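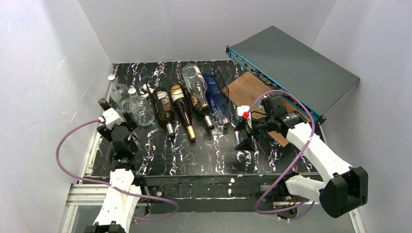
Every stone worktop should be cleaned with vinegar, wrote one participant after last week's class, and her grandmother did so all her life without any damage. I have received this remark in different forms in other years too, so I begin the handout with it.

Care of Surfaces, Unit 723
Handout 2: Stone, imitation stone and acids
Flirdale Evening College

1. The remark about vinegar

It is possible that the grandmother was right about her own worktop. The word "stone" in a kitchen can mean granite, marble, slate, or a material which is printed or moulded so that it has the look of stone. Vinegar has a different effect on each of them. Marble consists mainly of calcium carbonate. Acid reacts with it, carbon dioxide is given off, and a little of the surface is dissolved. The result is a dull mark, which we call etching. Granite consists mainly of quartz and feldspar, and weak acids do very little to these minerals. However, some dark stones which are sold as granite are in fact other rocks, and some of them contain calcite.

Please note the difference between an etch and a stain. A stain is a foreign substance inside the stone, for example oil or coffee. An etch is a change of the stone itself. A stain can sometimes be drawn out with a poultice. An etch must be polished away.

2. Why the eye is not enough

Veining is not a proof of marble. A black surface with white, purple and brown veins may be natural stone, but a similar pattern can be made in resin, in ceramic or on a printed sheet. In the seminar at the Petari showroom we will compare samples, and I ask you to write down your first guess before you turn the sample over.

Some signs which can help:

Look at the edge. In natural stone the vein normally continues from the top down over the side. With a printed surface it often stops, or there is a joint.
Look for the same pattern a second time. A print has a limited length and then it repeats.
Touch it in the morning. Stone takes heat from the hand quickly and feels cold. Ceramic does this also, so the sign only separates both of them from plastic surfaces.
Ask for the invoice. Many owners keep it, and it saves you a lot of work.

3. The drop test

Do this only with the permission of the owner and in a hidden place, for example under the edge near the wall. Put one drop of white vinegar on the clean surface, wait two minutes, wipe with water and dry with a cloth. Then look along the surface against the light. If you see a dull spot, the material is sensitive to acid. If you see nothing, be careful with your conclusion: a sealer or a wax layer can protect the stone for a short time.

4. Case for discussion

A guest house in Pawłowska Street had a reception counter of polished marble. The staff cleaned it every day with a lemon product from Umell, diluted 100 ml to one bucket. After one winter the middle of the counter was matt and the ends were still shining. The repolishing was offered for 1,135 euros.

Questions for the group. Why did the ends stay bright? Would a stronger dilution have solved the problem, or only delayed it? Who should have read the label, and at which moment?

5. Daily cleaning

For an unknown stone use warm water with a few drops of neutral washing-up liquid and a soft cloth. Rinse with clean water, because soap which remains makes a grey film. Dry the surface. Do not use scouring powder on anything polished.

For Tuesday please read the chapter on sealers and bring a label from one cleaning product which you have at home. Empty bottles are also fine, but please rinse them first.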